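¿Ya saben recoger el baño?

Llevo desde septiembre con una pregunta metida en la cabeza, y la culpa la tiene mi lavavajillas. Se estropeó, estuvimos 11 días fregando a mano en casa y una noche, con los guantes puestos y la pila llena de vasos, pensé: esta máquina lava de maravilla, pero jamás ha metido un plato dentro de sí misma. Lo meto yo. Lo saco yo. Y el que se acuerda de que los cuencos hondos van inclinados también soy yo.

Así que me puse a leer, a ver charlas grabadas, a escribir correos a gente que no me conocía de nada (¡y que contestó!). Quería saber si las máquinas pueden hacer ya las tareas de casa, las tontas, las de todos los días. Resumen para impacientes: algunas sí, a ratos, despacio, y a mí me parece emocionante.

Lo primero que aprendí es que estaba pensando en las tareas equivocadas. Yo imaginaba un robot planchando camisas o haciendo un sofrito. Tia Bramwell, que trabaja en manipulación robótica y tuvo la paciencia de responderme tres correos larguísimos, me dijo que empezara por algo más humilde: recoger el baño. «Coge los cepillos de dientes de tu familia, tíralos encima de la mesa y mételos en un vaso», me escribió. «Y mientras lo haces, fíjate en tus manos».

Lo hice, claro. En mi casa somos cuatro, más los cepillos viejos que guardo para limpiar las juntas de los azulejos, de modo que material no faltaba. Los dejé caer sobre la mesa de la cocina y me puse a recogerlos con toda la atención del mundo. Y es una barbaridad lo que hacen los dedos sin pedir permiso. Cojo el cepillo por donde cae, por el mango o por el cuello, y en el camino hacia el vaso lo hago girar con el pulgar hasta que queda con las cerdas hacia arriba. Si está pegado a otro, lo separo con el meñique. Si se engancha en el borde, aflojo un poco y lo vuelvo a intentar, y todo eso mientras le digo a mi hijo que se ponga los zapatos.

Ahora probad a hacerlo con dos pinzas de cocina, una en cada mano. Yo tardé una eternidad y tiré el vaso dos veces. Con pinzas no hay pulgar que haga girar nada: tal como agarras el cepillo, así llega. Si lo has cogido del revés, tienes que soltarlo y volver a empezar, o pasarlo de una pinza a la otra en el aire, maniobra que me salió bien una sola vez y que celebré como un gol.
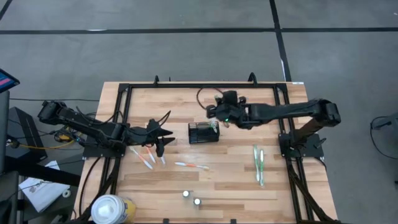 Un cepillo de dientes, además, es un objeto bastante traicionero. Es largo, es fino, pesa poquísimo y tiene una cabeza que se engancha con las demás. Los mangos suelen ser curvos y llevan partes de goma que agarran y partes de plástico que resbalan. Y cada marca hace el suyo distinto, así que no vale con aprenderse un cepillo: hay que aprenderse la idea de cepillo. Tia me contaba que la posición inicial lo cambia todo. Uno suelto en mitad de la mesa es un problema razonable; dos juntos y paralelos ya son otra cosa, porque la pinza necesita hueco a los lados para cerrarse sin llevarse por delante al vecino.

Luego está el recipiente. Yo habría dicho que meter algo en un vaso era la parte fácil, y es donde más me peleé con mis pinzas. Hay que bajar recto, o casi, y soltar en el momento justo. Un vaso ligero se mueve en cuanto lo rozas. Tener dos brazos ayuda muchísimo en eso, porque uno puede sujetar mientras el otro mete, pero entonces los dos tienen que repartirse el espacio sin estorbarse, y quien haya cocinado en pareja en una cocina pequeña sabe de qué hablo.

Le pregunté a Tia cómo se le enseña eso a una máquina y me imaginaba una respuesta llena de fórmulas. Lo que me contó se parece más a dar clases particulares. En una de las maneras habituales de trabajar, una persona mueve los brazos a distancia, hace la tarea bien hecha y todo queda grabado: lo que ven las cámaras, lo que hace cada articulación. Se desordena la mesa y se repite. Y otra vez. En el proyecto que ella conoce mejor, que se llama Stivero, llevaban 439 repeticiones de una misma tarea de recoger cuando me escribió, y me decía que le seguían pareciendo pocas.

¡439! A mí me salió la risa, porque es más o menos lo que le he repetido yo a mi hija que el cepillo va en el vaso, con resultados discutibles.

Lo que me fascina es lo que pasa después. El programa no memoriza un recorrido fijo, como hacían los brazos de fábrica de toda la vida. Mi tío trabajó años en Whiteley, un taller de piezas metálicas, y me hablaba de un brazo que ponía tapas a unas cajas con una precisión preciosa, siempre que la caja estuviera exactamente en su sitio. Si alguien la dejaba dos dedos más allá, el brazo colocaba la tapa en el aire y se quedaba tan tranquilo. Con los métodos nuevos se busca que la máquina mire, decida por dónde coger y corrija sobre la marcha. Eso es lo que hace falta en una casa, donde nada está dos días seguidos en el mismo lugar.

¿Entonces pueden o no pueden? Mi impresión de aficionado, después de todas estas lecturas: en una mesa despejada, con buena luz y con objetos parecidos a los que ya han visto, hay sistemas capaces de recoger cosas pequeñas de forma bastante digna. Despacio. Con fallos, de los que a veces se recuperan solos — y esos son mis momentos favoritos de los vídeos, cuando algo se cae y la pinza vuelve a por ello. El baño de verdad es otra historia. Hay espejos, grifos mojados, un rincón detrás del lavabo donde no cabe ni mi mano y un tubo de pasta sin tapón que lo pringa todo.

Tampoco me lo imagino mañana en mi casa, ni tengo dónde ponerlo. Pero hace un año yo habría dicho que esto era ciencia ficción, y ahora me paso las noches discutiendo por correo si es mejor agarrar un cepillo por el cuello o por el mango. (Por el mango, cerca del centro. Tia dice que depende. Seguimos en ello.)

Para la próxima entrada quiero probar con calcetines. Tia ya me ha avisado de que la tela es muchísimo peor, porque cambia de forma cada vez que la tocas, y me ha sugerido que intente emparejar una colada entera con las pinzas. He comprado unas más largas, con punta de silicona. Si alguien se anima a hacerlo en casa, que me cuente en los comentarios cuánto ha tardado y cuántos se le han quedado sueltos.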